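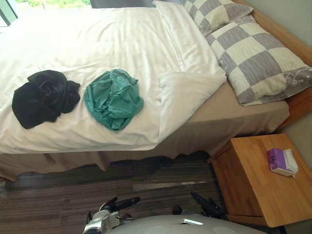

Huvbridge Student Robotics Forum > Team projects > Two-arm laundry folding, Werbridge club

torque_wrench_ed
Posted 4:12 PM
Our club voted to spend the whole term on folding clothes off a bed. Black cloth, teal cloth, white duvet, go. I was one of the no votes and I'm still a no. The proposal says 784 practice runs by teleoperation and then the policy does it alone at the September open house. We have 106 so far. Has any school team gotten folding to work on a soft surface? Not a table. A bed.

msamonte
Posted 4:40 PM
Milagros Samonte here, I wrote the proposal, so people can yell at me directly. 106 is what we've kept, after throwing out the runs where the driver got lost. The bed is the point. Anyone can show a flat towel on a flat table.

gearbox_gus
Posted 4:58 PM
"Anyone can" is doing a lot of work there. We did flat towel on flat table last year at Velen and it ate the entire term. Our best stretch was 8 good folds out of 50 tries, and we were picking which towel.

torque_wrench_ed
Posted 5:03 PM
Thank you.

pixelpusher
Posted 5:21 PM
My worry would be the black one. When it's bunched up, all the folds go dark and you can't tell a corner from a crease. Teal at least shows you highlights along the wrinkles. If your cameras are anything like ours, the policy is going to grab the middle of the black heap and lift a blob.

msamonte
Posted 5:35 PM
Fair, and we do see that when we drive it by hand. The plan is teal first, black later.

gearbox_gus
Posted 5:44 PM
Then say "teal" in the proposal. "Clothing" is a much bigger promise. Also what happens when a gripper pinches the duvet along with the cloth? Ours pulled the tablecloth off twice. A duvet has wrinkles everywhere for it to fall in love with.

hollis_b
Posted 6:10 PM
I'm going to disagree with both of you a little. Who cares if it fails at the open house? It's a club. My team's line follower drove into a trash can in front of the principal and we got four new members out of it. Kids learn more from data collection than from another maze kit.

torque_wrench_ed
Posted 6:26 PM
They learn to sit in a chair and move arms for two hours. I've done the shifts. The first ten runs are interesting. After that the freshmen are just tired, and tired runs are bad runs — which then go in the training set.

msamonte
Posted 6:41 PM
So shorter shifts. I'd take that. I don't take "give up and build a maze robot."

pixelpusher
Posted 6:50 PM
Did you hold any runs back for testing, or is everything going into training?

msamonte
Posted 6:55 PM
Everything so far.

pixelpusher
Posted 6:57 PM
Oh no.

gearbox_gus
Posted 7:08 PM
Fix that before you record one more. And write down what counts as folded. We argued about it until Frerichs, our advisor, drew a rectangle on the whiteboard and said inside or outside.

torque_wrench_ed
Posted 7:30 PM
I'll bring both up at the next meeting. Still a no from me, but I'll drive the teal runs.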